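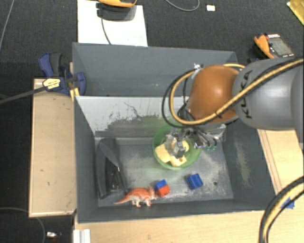 The arm over the bin, with the green bowl and the dinosaur.

Bin Cell House Rules: The Questions I Get Asked Most

Last updated: 2020-03-13

I look after the written rules for the bin cell at Rodus, and I get the same handful of questions every time a new batch of people starts. I've put my answers in one place so I can send a link and you can roll your eyes at me in private. If something on this page disagrees with the signed risk assessment in the binder, the binder wins. Tell me and I'll fix the page.

Do I really have to read the whole binder before I touch anything?

Yes, sorry! It's shorter than it looks. Read the risk assessment, the stop procedure and the page on who may be inside the tape while the arm has power. The rest is wiring drawings and you can leave those until you need them. Sign the front sheet when you're done, and put your initials next to the stop procedure too. People forget the initials all the time and then I have to chase them down the hall.

Which standards are we following?

The two I lean on are ISO 10218, which covers industrial robots and how they get installed, and ISO/TS 15066, which covers people and robots sharing a space. We have a copy of each in the office. I'm not going to paraphrase them here, because the last time I did that somebody quoted my paraphrase back to me in a safety meeting. Ask me for the copy and read the clause.

Can I reach into the bin to fix an object that's landed badly?

Not while the arm is live. Press the stop, wait until the arm is completely still, say "hands in" out loud, then reach. When you're finished, say "hands out" and step back behind the tape before anyone resets. It feels silly when you're alone in the room, and I'd still like you to do it, so the habit is there on the day you're not alone.

This goes for tiny nudges too. A bowl that's a bit too close to the wall is not an emergency.

What's allowed to go in the bin?

Anything on the object list. Bowls, toy blocks, plastic animals and pretend food are all fine. If you want to add something, check it against these first:

No glass, no ceramic, nothing that splinters.
Nothing with a battery in it.
No liquids or powders, and no real food.
Nothing heavier than 700 grams.
Nothing with a loop or string that could catch on a finger of the gripper.

The list had 467 objects on it when I last went through it, so there's a good chance that whatever you want is already there under a name you didn't expect. Search for the color before you search for the thing. I once spent half a morning looking for "giraffe" and it was under "yellow animal, long".

Does it matter how I lay things out?

For safety, a little. For the records, a lot. Keep everything below the rim of the bin, and don't stack loose items on top of each other unless the task sheet says to. Things inside a bowl are fine if the sheet calls for them. Things touching each other are fine too – we want some of that, and a bin where every toy stands neatly by itself teaches us very little.

What I don't want is people tidying up halfway through a run. If the dinosaur falls over, it stays fallen over until the run ends. Write it in the notes and carry on.

What about the cables on the arm?

Look at them before every session. I mean really look, all the way along, including any loops near the joints. A loop needs enough slack that the joint can turn through its whole range without pulling, but it shouldn't be so big that it can hook over the bin wall or a clamp. Then run the joint test at slow speed with the bin empty and watch the loops the whole time.

If a cable has a nick, a kink or a shiny rubbed patch, tag the cell out and come find me. Please don't tape it. I've found tape.

Who checks the clamps?

Whoever is first in. Give every bin clamp a firm push with your hand. If the bin shifts at all, tighten the clamp and redo the position check, even if you're sure it only moved a hair. A bin that has crept sideways is how you end up with a gripper meeting a wall, and we have enough scrapes already.

How fast am I allowed to run it?

Slow speed for anything new: new object, new gripper part, new program, new you. You can go up to task speed after 3 clean runs in a row with somebody else watching. If you change anything, the count goes back to zero. Yes, that includes "just one line" in the program – I know how that sentence ends.

Can I work in the cell by myself?

At slow speed, with the door open and somebody within shouting distance, yes. At task speed, no. I get more grumbling about this one than all the others put together and I'm not changing it.

What do I write down, and where?

Everything goes in Nandness, which is our log. One entry per session, with your initials, the bin layout number, any stops and why they happened. Don't skip the stops that felt like nothing. When we passed 3,110 entries I went back and read a big chunk of them, and the short dull notes were by far the most useful. "Stopped, cable close to rim, moved bin" is a perfect entry. "Some issues" is not.

Do visitors count?

Visitors stay behind the tape, whoever they are. That includes the folks from Fevus when they come by, even though they know robots better than I do. Anyone from Rahman doing service work signs the binder and uses their own lock on the power switch. You don't take that lock off for any reason, and neither do I.

When do these rules get reviewed?

Every September, plus any time we change the arm, the gripper or the bins. If a rule is getting in your way, tell me before you start working around it. I've dropped a few that didn't make sense any more, and I'm happy to argue about the others over coffee. Leave a note in the front pocket of the binder if I'm not at my desk.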